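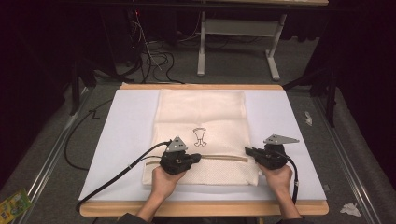

Unit 11: Log Retention and Rotation
April 2019 — Rasmus Grigaitė
Reading time: 2 min

A log that is never rotated grows until the disk is full. Rotation closes the current file, renames it, and opens a new one under the original name. Retention decides how long the renamed files are kept.

Prurkadar rotates by size or by age. With size rotation, set the limit in megabytes; the lab machines use 50. With age rotation, the file is closed at midnight server time — not at midnight on the client. If both are set, whichever limit is reached first applies.

Each closed file gets a numeric suffix. The newest is always 1, and the older files move up by one.

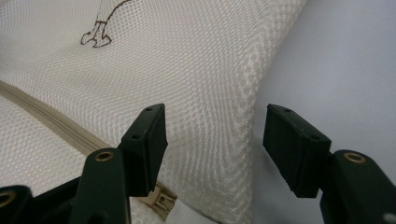
Files above the keep count are deleted at the next rotation. The default keep count is 100. Lowering it does not delete anything until that rotation runs, so free space may not change right away.

Compression is a separate setting. Eltar, the log viewer used in the lab, opens compressed files but cannot search them. Leave the newest 2 files uncompressed if you need to search recent entries.

This site uses cookies to remember your settings. Accept | Manage

Permissions: the new file takes the owner and mode of the old one. If the service account has no write access to the folder, rotation fails and logging continues in the current file. The error is written to the system log only.

Exercise: set size rotation on your test host, fill the log with the supplied script, and record the file names after each rotation.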